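5. Fingertips: changing, seating and checking them

This section covers the pads and fingers on both grippers of the Nyanda tabletop cell. It assumes you have already read section 4 (homing) and have not merely scrolled past it on the way here. If you have scrolled past it, the arms will find a way to let you know.

Fingertip pads are wear parts. Change them every 1000 grasps or when they go shiny, whichever comes first. The counter on the status page keeps the score. It doesn't know about grasps you made by hand with the jog keys, so if you have been showing off to visitors, add a few.

You will need

The small hex key from the lid of the Dellon case
Four new pads, all from the same bag
A lint-free cloth and the mild cleaner (the one marked for pads, not the one marked for floors)
The 13 mm Plastholm setting block

5.1 Taking the old pads off

1. Finish or cancel the current job. Wait for both arms to park.

2. Press the stop button and turn the key to SERVICE. The lamp goes amber. If it stays green, you have turned somebody else's key.

3. Open each gripper by hand until the fingers reach their end stops. They should move with a steady, slightly sulky resistance. If one jams, go to section 8 and leave the pads alone for now.

4. Loosen the retaining screw on the side of each finger by two turns. Do not take it right out. It is very small and the floor is very large.

5. Slide the pad off towards the tip. Old pads can grip hard. Warm them with your hand for a minute and try again.

CAUTION: Never lever a pad off with a screwdriver. The finger underneath marks easily, and the next pad will sit crooked over the mark. Bradley Ackroyd wrote the original version of this caution and also supplied the marked finger we use when training new staff.

5.2 Fitting the new pads

1. Wipe the bare finger with the cloth and a little cleaner. Let it dry.

2. Push the new pad on until it clicks. The flat side faces the other finger.

3. Tighten the screw until it stops turning without effort, then give it a further eighth of a turn. That is all it gets.

4. Place the setting block between the fingers and close them on it by hand. Both pads should meet the block along their whole length. Daylight at one end means the pad isn't home.

5. Do the same on the other arm. Changing one side only saves five minutes and costs an afternoon, as the two grippers will then disagree about how hard to squeeze.

NOTE: Pads from different bags can differ slightly in thickness. Soo-ah Yang keeps a list of which bag is on which cell, taped inside the cabinet door. Please add to it in ink.

5.3 Setting the grip

1. Turn the key back to RUN and release the stop button. Home both arms.

2. Open the Grip page and choose NEW PADS. The grippers close on nothing, open, and close again. It looks like applause. It takes 9 seconds.

3. Check that the left and right zero readings match. If they don't, run it once more. If they still don't, one of your pads has not clicked, whatever you remember.

4. Set the starting force to 8 on the slider. Leave it there until you have finished the trial below.

5.4 Trial on the ring set

Use the plastic stacking rings for this. They're smooth, round and unforgiving, and a badly seated pad will usually show itself on them long before it does on anything with corners.

1. Spread the gingham cloth on the table and stand the woven divider behind it. Creases in the cloth are fine. Folds are not, as a ring lying on a fold will tip when touched.

2. Lay the pole down flat, clear tube to the left and T-handle to the right, with the rings behind it. Leave space between the handle and the right-hand fingers. 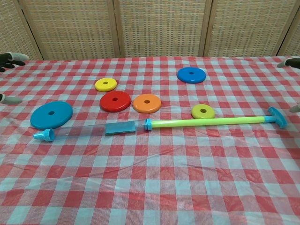 3. Start the trial at half speed. Keep your hands behind the yellow line while the arms are moving, including when a ring rolls off and every instinct you own tells you to catch it.

4. Watch each lift from the side. A ring should come up level. If it droops, note which arm was holding it and recheck the screws on that gripper.

5. If a ring slips, raise the force by one step and repeat. Don't go past three steps. Past that you are hiding a fault under muscle, and Wondimu Admasu will find it in July when he does the yearly service.

6. When every ring has been lifted cleanly by each arm, reset the pad counter and save the grip setting under the cell's own name. "test2 final NEW" is not the cell's own name.

NOTE: Wash the rings in warm water with a drop of soap if they feel greasy – hand cream is the usual culprit – and dry them before use. Spare sets are kept on the Pivwood shelf, second from the top.

Put the old pads in the scrap tin. Do not keep the good ones.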